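26/04/2026

Bruller bench, thermal paste pump-out. Carried on with the Baran paste from the January batch. Stuart Whitlock wants 2,000 cycles before we report to Brirham. We are at 252. 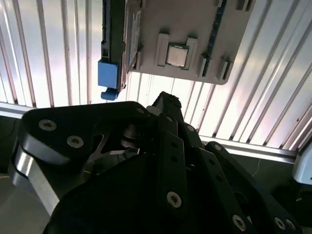

Idle temps flat since the last entry. Load temps up 2 degrees on the Oner compound, no change on Baran. Re-zeroed the logger before restarting, old offset was still in the config. Chamber fan is noisy again, ordered a bearing. 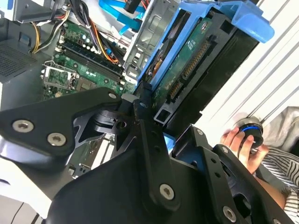 Viscosity check on the leftover tube: harder to spread than in January. Cap may not have been tight. Marked it and put it at the back of the fridge, do not use for the next set. Sample 33 still needs weighing.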